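**Forks, tables and the kitchen drawer**

May 12, 2019

The Hornside kitchen has been short of forks since November. People who come to the shared lunch will have noticed, because the last few in line have been eating rice with a soup spoon. The drawer has now been emptied, sorted and refilled, and this item explains what is in it and how to keep it that way.

Normand Gill did most of the sorting. He took everything out of the two cutlery drawers and the gray tub under the sink, washed it, and laid it out by type. The knives and teaspoons were fine. There were more serving spoons than we will ever use. The forks were the problem, and they fell into 3 groups: the old heavy ones that came with the building, the light ones bought for the fall supper, and a mixed lot that people had left behind after bringing a dish from home.

The light ones have been retired. They were bought in a hurry and the tines bent on anything firmer than cake. Several had been straightened with pliers at some point and had sharp burrs along the edge. They went in the metal recycling with two cracked ladles and the colander that had lost a foot.

The mixed lot is in a shoebox on the windowsill by the back door. If you are missing a fork, please look through it before the end of the month. Some of them are clearly part of a set. One has initials on the back of the handle, either R.T. or B.T. After that they go into general use and you will be eating with them along with the rest of us.

To replace what we lost we bought 100 plain dinner forks from Voicu, the catering supply shop on the road to Okatton. Kilian Hämmerli picked them up on his way back from a delivery, which saved us the shipping. We looked at a cheaper pattern and a more expensive one. The cheaper one had a handle so thin that it dug into the hand when you pressed down. The expensive one had a beaded border, and anyone who has dried beaded cutlery with a damp towel at the end of a long evening knows why we passed on that.

What we settled on is ordinary stainless steel with four tines and no decoration. 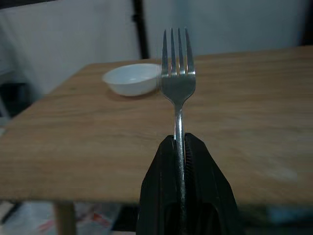 They can go in the dishwasher. Please don't leave them in the gray tub to soak overnight. Stainless will take a lot, but salt water and leftover vinaigrette sitting on it for 13 hours will leave small brown pits, and those don't polish out. Several of the old heavy forks have them already. Rinse first, then load the basket with the handles down and don't pack it tight. When forks nest together the food between the tines stays there and bakes on.

The dishwasher leaves spots if you let things air dry, mostly from our water. A dry towel takes them off in a second while the metal is still warm. The blue striped towels are for this. The white ones are for glasses and should stay by the glasses.

If you find dried egg or cheese stuck low down between the tines, fold a thin cloth over the edge of a table knife and run it through. Don't use the green scouring pads. They are for the roasting pans and they scratch everything else. Normand has moved them to the shelf above the stove.

**Where things go now**

- Top drawer, left of the stove: dinner forks, table knives, soup spoons
- Second drawer: teaspoons, dessert forks, butter knives
- Tall jar on the counter: serving spoons, the two good ladles, tongs
- Box marked SUPPER on the pantry floor: the overflow, for events only

The drawer dividers are new. The old plastic tray was too short for the drawer and slid to the back every time it was opened. Kilian cut strips of pine to fit and set them in without glue, so they lift out for cleaning. The slot for forks is the widest one. Handles toward you, please.

The SUPPER box is meant to stay closed between events. Part of the reason we ran out last time is that people took from it during the week and put things back in the drawer, and by the time the next supper came around the box was half empty. If the drawer is low on a weekday, check the dishwasher first. It is usually full of clean dishes that need to be put away.

**Tables**

While the kitchen was torn up we also went over the wooden tables in the dining room. They had a sticky patch at nearly every place setting. Most of that was old spray cleaner that had built up over the finish. Warm water with a little dish soap took it off, followed by a second cloth with plain water and then a dry one. It took a whole evening, but they look better than they have for a long time.

Please don't go back to the spray. For everyday wiping use the soap and water mix in the labeled bottle. Wipe along the grain, and dry the edges, where water tends to sit. Hot dishes need a trivet under them. There are cork ones in the sideboard, and Dumik has offered us a stack of slate tiles left over from their showroom if we want more. We would have to stick felt on the bottoms.

One table still has a wobble. It is the one nearest the coat hooks, and the folded cardboard under its leg is temporary. Kilian has the right size of foot on order and will fit it when it comes in.

**Cost**

The forks, the pine strips and the towels were paid for out of the lunch jar. The receipt is number 1441 and is clipped inside the pantry door for anyone who wants to look at it. There is enough left over to replace the colander, and we would like to hear from people who cook here regularly about what size to get. The old one was too small for pasta for a full table and too big for the sink. Leave a note on the fridge or tell Normand at lunch.

We could also use a lid for the large stockpot. The one on it at the moment belongs to something else.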